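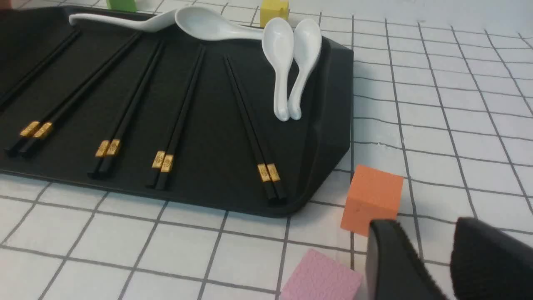 Gran's soup night was the best night of the year, and this September it was coming to our flat!

I had lived above the bakery in Quartey Street for 11 weeks, and in all that time nobody had eaten at my table but me. Now the whole Kenach side was on its way, up the stairs and hungry, and I was so happy I kept singing to the noodles. The checked cloth was on. The stock had been murmuring since lunch and the windows had gone all misty with it.

"Chopsticks first," said Gran down the phone from the Nilden train. "Then spoons. Is the black tray out?"

"It's out, Gran."

"And the ones with the gold?"

Of course the ones with the gold! They had crossed the sea in her coat, wrapped in a tea towel, and as a child I used to rub the bands with my thumb and believe they were treasure. I still half believed it.
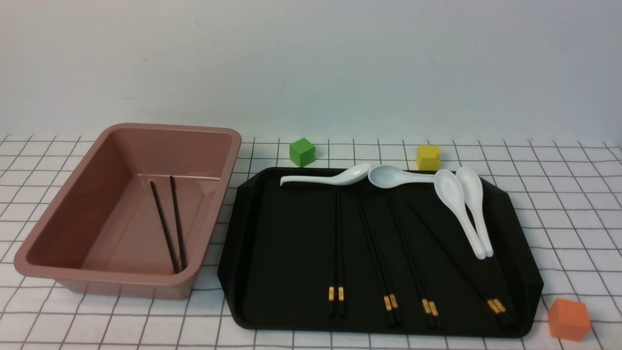
The pink tub and the black tray, with the good white spoons.

The plain dark pair was for me. It always had been, from the year I was small enough to drop things, and I wouldn't have swapped it for 400 gold ones.

"I'm bringing my Flomier dumplings," Gran shouted, over some sort of announcement. "Have you got a big enough pan?"

I looked at the pan. I looked at the other pan.

"Bring them all," I said – and then I ran downstairs to borrow a third from the baker, still in my slippers, with the phone pressed to my ear and Gran laughing all the way through the tunnel.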